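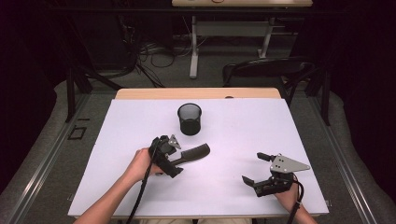
Ticket 483: Left hand-held gripper loses the comb at the pencil cup
Product: Sornis hand-held pair, wired
Status: Waiting for supplier
Priority: Normal

Reported on Monday:
We are comparing the Sornis pair with our older Stusico pair. The task is simple: take a black plastic comb with the left gripper and put it into a mesh pencil cup. With Stusico the comb stays at the same angle until it is inside. With Sornis it turns slowly between the fingers when I lift it, and then the teeth catch on the rim of the cup.

Tried so far:
1. Cleaned both fingers with a dry cloth. No change.
2. Gripped the comb nearer to the middle. Better, but the end is then too short to go deep in the cup.
3. Exchanged left and right grippers. The fault moved together with the gripper, so I think my hand is not the reason.
4. Ran the calibration again. The closed position reads 2 on the right gripper and over 60 on the left one. I do not know which unit this is, the manual does not say it.

Reply from support:
Thank you for the clear report. Please send the firmware number of both grippers, and check if the cable of the left one pulls when you lift the hand.

Update, 16:20:
Firmware is 335 on both. I gave the left cable more slack at the table side and fixed it with tape. The comb still turns. The reading for the closed position is the same as before.

Reply from support:
We believe the finger spring is weak. A new left finger set will be sent from Vernance. Please keep the old set for return.

Update:
Understood. Until the set comes I continue with the right gripper only, and the two-handed tests are on hold.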